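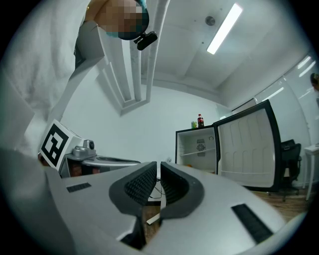 ## 3. Comparing the two hand-held grippers

Both grippers were tested on the same task: reach into an open mini refrigerator, close on an item, and lift it clear. Gripper A has smooth finger faces. Gripper B has dark gray curved fingers with a black pad on each inner face, covered in small grid-like ridges. The wrist camera, the Wetell controller and the logging script were the same for both.

### 3.1 Procedure

Each trial began with the fingers open and ended when the item passed the door or was dropped. Trials where the tracking software lost position were thrown out and not repeated. This left 343 usable trials, 146 with Gripper A and the rest with Gripper B. The counts are uneven — Gripper A was returned to the Trorkach lab before the last Friday session.

### 3.2 Observations

- Gripper A slipped mostly on cans, usually during the lift.
- Gripper B held cans better but was harder to line up with items close to the refrigerator wall.
- Tracking loss was most common when the operator leaned over the tool. It affected both grippers.
- The controller log stops at 1000 lines per file, so longer trials had to be joined by hand.

### 3.3 Limits

Closing force was not measured. The pads on Gripper B were not changed during testing, and wear was not checked. A repeat with the Hirkness force sensor is planned — mounting parts still have to be printed.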